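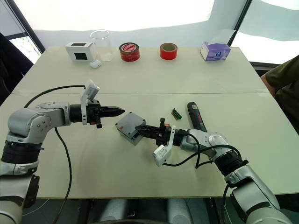 Graue Dose, Akkuschrauber, weißer Tisch. Mehr braucht es für den Anfang nicht.

Ich wollte ja eigentlich über die Balkonkästen schreiben, aber die müssen warten, denn seit Januar hat mich ein ganz anderes Thema im Griff: Kleinkram aus der Elektroecke. Genauer gesagt Abzweigdosen. Ja, wirklich! Diese grauen Kunststoffkästchen mit Deckel, an denen man im Keller hundertmal vorbeiläuft, ohne einmal hinzugucken. Ich habe in den letzten Wochen mehr über sie nachgedacht als über meine Steuererklärung (die liegt übrigens auch noch da).

Angefangen hat alles mit unserem Gartenhaus in Lastow. Da hängt über der Werkbank eine Lampe, die irgendjemand vor uns mit sehr viel Klebeband und noch mehr Optimismus angeschlossen hat. Der Elektriker, den wir für den Anschluss geholt haben, hat einmal nach oben geschaut, tief geseufzt und gesagt, da müsse eine ordentliche Dose hin. Die Leitungen macht er, da gehe ich nicht dran, das sage ich hier gleich mal ganz deutlich. Aber alles drumherum, also Dosen besorgen, Platz aussuchen, Brett anschrauben, Löcher vorbohren, das durfte ich. Und ich habe mich da richtig reingekniet.

Erste Erkenntnis: Man braucht einen leeren Platz zum Sortieren. Klingt banal, aber ich habe jahrelang auf einer Werkbank herumgewühlt, auf der immer schon drei andere Baustellen lagen. Graue Dose auf grauem Holz zwischen grauen Rohrschellen – viel Spaß beim Suchen. Eine helle Platte macht da einen Riesenunterschied. Meine Unterlage ist ein altes weißes Regalbrett, das früher im Flur hing und eine leichte Delle hat, und seit ich das benutze, finde ich sogar die winzigen Deckelschrauben wieder. Meistens jedenfalls. Zwei sind trotzdem weg, vermutlich unter dem Rasenmäher.

Zweite Erkenntnis: Der Akkuschrauber gehört in Reichweite, aber nicht mitten in den Weg. Ich stelle meinen immer hinten rechts hin, weil ich Rechtshänderin bin und sonst jedes Mal mit dem Ellbogen dagegenstoße. Früher habe ich ihn flach hingelegt, und dann hat er sich gern mal gedreht und den halben Schraubenvorrat vom Tisch geschoben. Jetzt steht er auf dem Akku und gibt Ruhe. Wer einen ganz schlanken hat, muss vielleicht ein bisschen mehr aufpassen, dass er nicht kippt.

Und dann die Dosen selbst. Ich hatte mir im Baumarkt drüben in Clanov gleich 8 Stück in den Wagen gelegt, weil sie im Angebot waren und weil ich ein Mensch bin, der bei Angeboten jede Beherrschung verliert. Zu Hause stellte ich fest, dass ich die falsche Größe erwischt hatte. Viel zu klein! Da bekommt man die Klemmen zwar irgendwie rein, aber der Deckel geht dann nur mit Gewalt zu, und Gewalt ist bei so etwas ein ganz schlechtes Zeichen, meinte der Elektriker. Also zurück und umgetauscht. Die Kassiererin hat mich schon erkannt und nur noch genickt.

Was ich an den eckigen Deckeln mag: Man sieht sofort, ob alles gerade sitzt. Bei den runden habe ich immer das Gefühl, ich hätte sie schief montiert, auch wenn es gar nicht stimmen kann. Die eckigen richte ich mit der kleinen Wasserwaage aus, zeichne die Löcher mit Bleistift an, nehme die Dose wieder weg und bohre vor. Beim ersten Brett habe ich mir das Vorbohren gespart und prompt einen Riss quer durchs Holz gehabt. Das Brett ist jetzt Anzündholz.

Beschriften ist auch so eine Sache. Bei uns klebte jahrelang überhaupt nichts irgendwo drauf, und im Keller weiß bis heute kein Mensch, welche Leitung wohin führt. Für Lastow habe ich mir deshalb Farbpunkte überlegt: Rot für die Lampe, Blau für die Steckdose an der Werkbank, Gelb für alles, was noch keinen Plan hat (das ist im Moment das meiste). Ein Bogen Klebepunkte mit 72 Stück reicht bei meinem Tempo vermutlich bis zur Rente. Wichtig ist nur, dass man sie auf einen sauberen Deckel klebt, sonst rollen sie sich nach einer Woche an den Rändern hoch.
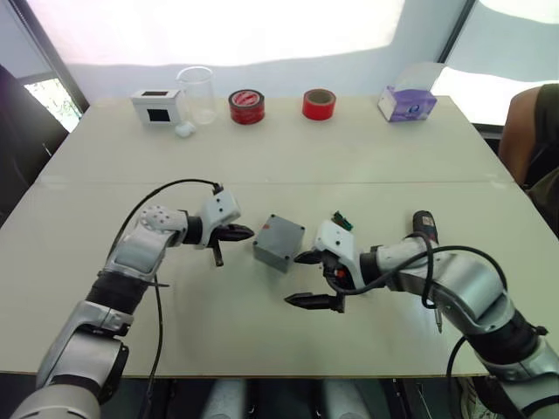 Kleb die Punkte bloß nicht nur auf den Deckel, schrieb mir Lumeck dazu in den Kommentaren, sondern auch einen innen ins Gehäuse. Beim Streichen nimmt man nämlich gern alle Deckel auf einmal ab, legt sie auf einen Haufen, und hinterher sitzt der rote auf der blauen Dose und umgekehrt.

Da habe ich erst gelacht und dann kurz geschluckt, denn genau das wäre mir passiert! Das Gartenhaus soll ja im Frühjahr innen noch weiß werden, und ich hätte garantiert alles abgeschraubt und in einen Eimer geworfen. Also bin ich noch mal raus und habe überall einen zweiten Punkt reingeklebt, seitlich am Gehäuse, wo er dem Elektriker nicht im Weg ist. Hat keine Viertelstunde gedauert. Danke dafür, Lumeck!

Danach gab es erst mal Kaffee, eine große Kanne Jacobs, auf der Stufe vor der Tür, mit Handschuhen, weil es immer noch so lausig kalt ist. Das Brett hängt, die Dosen sitzen, die Wasserwaage war zufrieden. Die zu klein gekaufte, die ich beim Umtauschen im Kofferraum vergessen hatte, ist inzwischen mein Behälter für Pflanzschildchen. Passt wie angegossen, und Regen kommt auch keiner rein.

Offen ist noch die Frage, wo die Steckdose an der Werkbank genau hinsoll. Links wäre näher am Fenster, rechts wäre näher am Schraubstock, und ich ändere meine Meinung jeden Abend. Wenn ihr da Erfahrungen habt, immer her damit. Ich brauche eine Entscheidung, bevor der Elektriker wiederkommt, und der hat sich für morgens um acht angekündigt.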